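Week 6 notes: Windows, glare and daylight in a workroom
Course: Looking After Shared Rooms, Natley site
Notes by Mirjam Goossens

These are my own notes, typed up after the session, so they wander a bit. If you missed the part on door closers, that's in the week 5 handout and I won't repeat it.

We left off last time with the question of who gets to decide about the shades. Every building I've worked in has had a version of that argument! At the Getden house, one side of the room wanted them all down by ten in the morning and the other side wanted a view, and what they ended up with was every shade stuck at a different height all summer. It looked terrible and it didn't stop the glare either.

So, start with the glass. When you walk into a room, look at the windows before you look at anything else, and write down three things: where the sun comes in, what can be covered, and what opens. A tall window gives you light from the top panes way back into the room (lovely), and the low panes give you most of the trouble, which is light landing straight in the eyes of people sitting down.

Translucent roller shades are my favorite for this kind of room. They soften the light without making the place feel like a basement. If you can cover just the lower panes and leave the upper ones clear, do it. You keep a piece of sky, and people are a lot less grumpy with a piece of sky. The bank of windows here is done that way, white shades across the lower panes and plain blue up top, with a light gray sill running along underneath.

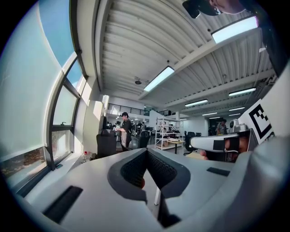

Sills and handles

A sill is a shelf whether you want it to be or not. Somebody will always put a drink on it, like the clear plastic bottle with the red cap near the wall corner. I don't mind one bottle. What I do mind is the slow build-up of mugs, chargers and dead plants, and then the day comes when you need to open a window and can't get to the handle. Keep a hand's width clear on both sides of any handle, please.

For the Henare exercise you'll be working from a plan with 48 panes on it. Mark each one as clear, shaded or opening. Don't try to be clever and do it from memory, I've tried, and I missed a whole column.

Cleaning shades

Dust with a soft brush, top to bottom, with the shade all the way down. Spot clean with a damp cloth and mild soap. Leave it down until it's dry! I rolled one up damp in June once and it smelled like a tent for weeks. The Rostach budget sheet allows 97 dollars per replacement shade, so you can see why I go on about this.

For next time

Bring your pane plan and one sketch of a window at home, with the sun marked at 2 in the afternoon. Pencil is fine.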